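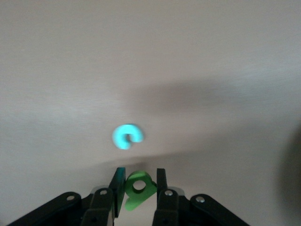
A cyan C on the table.

Good morning, everybody, and thank you for coming out on a Monday. (Wait for the back rows to settle.) My name is Faustino Rosales, and I'm going to talk for a little while about letters – the chunky kind you can pick up – and about sorting them into dishes by color, which is a thing I have been doing with small children for longer than I care to admit.

When I started at Palacios we kept every letter we owned in one big tub. I think it held over 800 pieces, all mixed up, and we would tip it out on the rug and hope for the best. The children had a lovely time! But if you asked one of them to find the first letter of her name, she could dig until snack time. So we put out fewer pieces, moved to a plain table with no pattern on it, and started with color.

(Slow down here, this is the part people write down.)
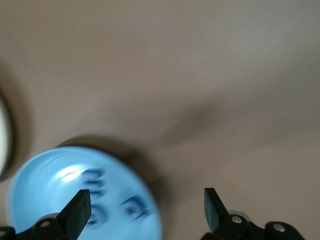 So, the table first. I like it dull. A busy tablecloth will swallow a letter whole, and children who are still learning which way a B faces don't need daisies behind it. Then choose your dishes, and please use what you have in the cupboard. Shallow ones are best, wide enough for a small hand to get in and out without knocking everything over.

Next, let the child pick up one letter and simply say its color. Don't ask for the name yet. Some of them will tell you anyway, very loudly, and that's fine – say "yes, it is" and carry on.

(Tell the Stutolico story if there's time. If not, skip to the dishes.)
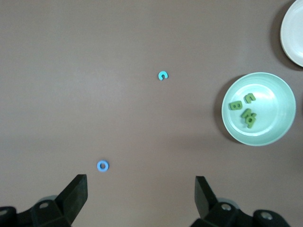

I'm fond of green letters in a green dish, myself. A child can see where the next one belongs before you've opened your mouth, and once a few are in there together you can start talking about shapes. Which one has holes in it? Which one looks like a little arch? Turn a piece around and ask again. Letters land sideways and upside down, and I leave them that way, so the children get used to turning them with their own fingers.

Four letters to a dish is plenty for the first week. We tried more in April and the table got very noisy.

(Pass the handout around. Questions until the coffee arrives.)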